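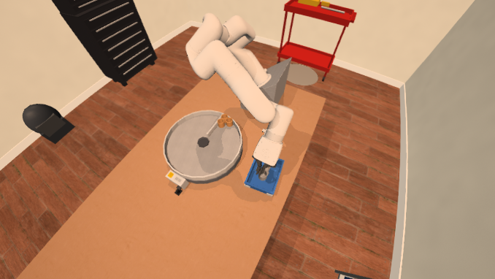
Robot learns when to let go by practicing in simulation first

December 2025

A method that lets a robot arm rehearse small-parts handling in a simulated workroom has cut the number of failed pickups on a real bench by more than half, according to results released Thursday by the robotics group at Velora.

The work, called Stutus, deals with a narrow problem. Robot arms are good at reaching a known spot on a table. They are much less reliable in the last inch, when the fingers are already down inside a tray and a small part is sitting at a slight angle or too close to a side wall. Most failures in Velora's earlier trials came at that point.

"The arm would get there fine and then spoil it," said Zoriana Tymoshchuk, who led the study. "It closed a little early, or it closed on a corner, and the part tipped over. After that the rest of the run was lost."

Stutus splits the job in two. One part of the software plans the large movement, from the resting position to a point above the tray. A second part takes over for the final approach and decides how far to lower the gripper, how much to turn it and when to close. Only the second part is learned. The first is an ordinary motion planner of the kind many labs already use.

The training is done entirely in simulation. The simulated room has a long table with a turntable on it, a shallow blue tray and a white arm, along with a utility cart, a drawer cabinet and other things a working room would have. The researchers kept the background furniture in because an earlier version, trained against plain gray walls, did badly when it was moved to a real room with real clutter.

Each training run begins with the tray in a slightly different place and turned by a different amount. The turntable is given a new position as well. Lighting changes from run to run, so that shadows from the arm fall differently over the tray. Tymoshchuk said the shadows mattered more than the group had expected. In the earlier version the software often read the dark patch under the gripper as part of the object.

The other change is in how the software is scored. Many systems of this type are rewarded when the object is lifted. Stutus is also rewarded for opening the fingers and backing off when the grip looks poor. A second attempt costs a little, but a tipped part costs a lot more. Over time the software comes to prefer a short retreat and another try.

For the real test, the group ran the arm on 158 parts trays that had not been used in training. The trays held 14 kinds of small parts, supplied by Mendeo, which makes fittings for laboratory equipment. The parts were set down by hand, with no fixed position. The older software failed on 41 of the trays. Stutus failed on 16.

Most of the remaining failures involved two kinds of part, both of them thin and flat. The gripper could not get under them when they lay flush against the bottom of the tray. The group does not expect more training to fix this and is looking at a different finger shape.

The method is slower. A pickup took 20 percent longer on average than with the older software, mainly because of the extra attempts. Tymoshchuk said that was acceptable for the loading work the group has in mind, where a dropped part stops the line until a person comes to clear it, but it would not suit fast packing.

The study has other limits. All of the real trials were done with a single arm at a single bench, and every tray was of the same shallow type. The group has not tried deep bins or parts that touch each other. Loading parts onto a moving turntable has been done in simulation only. In the real trials, the turntable was present but switched off.

There is also the matter of setup. Building the simulated room took a good part of the project's time, and a lab with a different bench would need to build its own or adapt this one. The group measured the real table and tray with a hand scanner and then adjusted the friction values by trial and error until simulated parts slid the way the real ones did. Tymoshchuk called that step "the least satisfying part of the paper" and said it should be automated.

Velora plans to release the simulated room and the training settings in January. The learned software itself will follow once the parts supplied by Mendeo have been replaced with generic shapes - the company's designs are not covered by the release.

A second round of trials is planned at Zieliński, a contract assembly shop that has agreed to set aside a bench for the work. Those trials will use a different arm, and the group will be watching how much of the training carries over without changes. If the wrist and gripper differ too much from the simulated ones, the final-approach software will have to be trained again, though the researchers think most of the room can be reused.

The turntable trials will come after that. The arm will have to take a part from the tray and place it in a cup on the turntable, first with the table stopped and later with it turning slowly. Placing is a harder test of the scoring method than picking, Tymoshchuk said, as there is less chance to back off once the part is halfway in.

The paper has been submitted for review. A draft is available from the group on request.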